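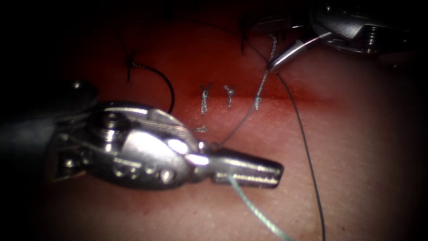
Minutes of the Olness Home Media Users Group

14 October 2025, Olness branch library, upstairs meeting room

Opening

The meeting opened at seven. The minutes of the July meeting were read and accepted with one correction: the router on loan to the group is the older dual-band model. The wrong one was listed.

The agenda was accepted with item 6 (name badges) dropped for lack of time.

1. Vatgate box, firmware update

Most of those present have now installed the September firmware on their Vatgate streaming boxes. Reports were mixed. Menus open faster and the box wakes properly from the TV remote again. Two problems came up more than once:

Sideloaded apps disappear from the home row after a restart. They are still installed and can be reached through Settings, Storage, Installed Apps.

Subtitles drift on files played from a USB drive. Files played over the network are fine.

One member rolled back to the previous version and lost the saved Wi-Fi settings and all channel favorites. Members are asked to write down their settings before trying this. The rollback file is on the group's shared drive, in the folder marked Vatgate old.

There was a long discussion about whether to turn off automatic updates. A show of hands favored turning them off on the two boxes the group owns. Members can do as they like with their own.

Action: secretary to post the steps for pinning sideloaded apps by hand.

2. Wolde media server

The shared server running Wolde has been moved to the new drive. The library scan took all night and stopped once on a folder with a slash in its name. The folder was renamed and the scan finished.

The library now holds 899 titles, all of them public domain films or recordings made by members. The old count was higher, but it included duplicates.

Wolde's phone app still asks for a login every time it is opened. This was raised in July. The developers' forum has a thread on it with no fix. Using the browser version avoids the problem.

It was asked whether the server could be reached from outside the library building. The library's network rules do not allow it. The question of hosting the server at a member's house was raised again and again set aside.

Action: server team to set up a weekly backup to the old drive and report at the next meeting whether it ran.

3. Drallasa remote app

A demonstration was given of Drallasa, a phone app that replaces the remote for several kinds of TV box. It paired with the Vatgate on the second try. Typing in the search box from a phone keyboard was seen as the main benefit. Volume control did not work with the meeting room TV, which has its own sound bar.

The free version shows an ad when it opens. The paid version removes the ad and adds button macros. No decision was made about buying it for the group. Several members said they would try the free version at home and report back.

A question was asked about the app's permissions. It asks for location on Android, and this can be refused without affecting anything that was tried at the meeting.

4. Equipment and money

The balance is $400 after paying for the server drive. The group has been offered a used projector for $200. It has HDMI and comes with a ceiling mount, which the group cannot use. The lamp hours are not known.

Some members felt the money would be better kept for a second drive. Others pointed out that the meeting room TV is hard to read from the back row. It was agreed to ask the seller for the lamp hours and a chance to see the projector running before any vote.

The box of spare cables needs sorting. Anyone who left a power adapter in it should collect it by the next meeting. Unlabeled adapters will go to the county electronics recycling drop-off.

Action: equipment team to contact the seller.

5. Beginners' evening

The beginners' evening will cover connecting a streaming box, finding the right HDMI input, and removing apps that are not used. The library has set a limit of 40 people for the room. Sign-up will be at the front desk and on the library's events page.

It was suggested that jailbreaking and custom firmware be left out of the evening and covered at a regular meeting. Agreed.

The handout from last year needs new screenshots, as the Vatgate menus have changed. The page on setting the picture size can stay as it is.

Action: handout to be revised and sent around for comments two weeks before the evening.

7. Other business

The mailing list has been rejecting messages with attachments. Until this is fixed, members should put files on the shared drive and send the link.

A member asked for help getting an old game console to play DVDs. It reads music CDs but not movies. A cleaning disc has been tried. It will be looked at during open table time next month.

The heating in the meeting room was reported to the front desk.

Next meeting

Same room, same time, second Tuesday of next month. Main topic: network storage for the home.

The meeting closed at ten to nine.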